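Mellen Releases Practice Guide for Robotic Bin Picking Cells

SKONCOMBE, August 2022 - Mellen has published a voluntary practice guide for robot cells that pick mixed household goods from open bins. The guide covers cable routing, bin placement, gripper inspection and record keeping. It is free to download.

A draft was opened for review in July and drew 211 comments, mostly on cable slack at the wrist and on how bin positions should be marked on the work surface. The final text contains 14 requirements, each with a check that one operator can carry out.
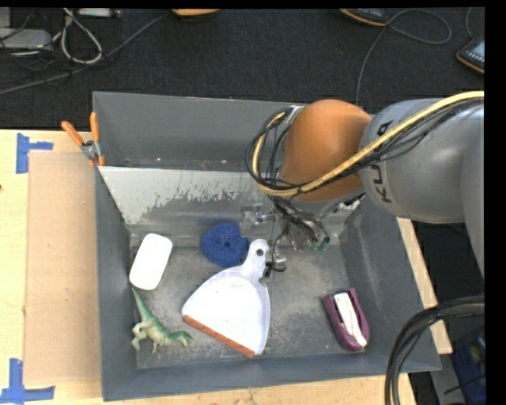 Cells that follow the guide must repeat the full check after every 200 operating hours, or sooner if the bin, gripper or cabling is changed. Results are to be kept with the cell - on paper or in electronic form - for as long as it remains in service.

The guide does not replace a risk assessment or any legal duty of the operator. Retside, which supplied test data from 466 pick trials, will host the comment register for the next edition.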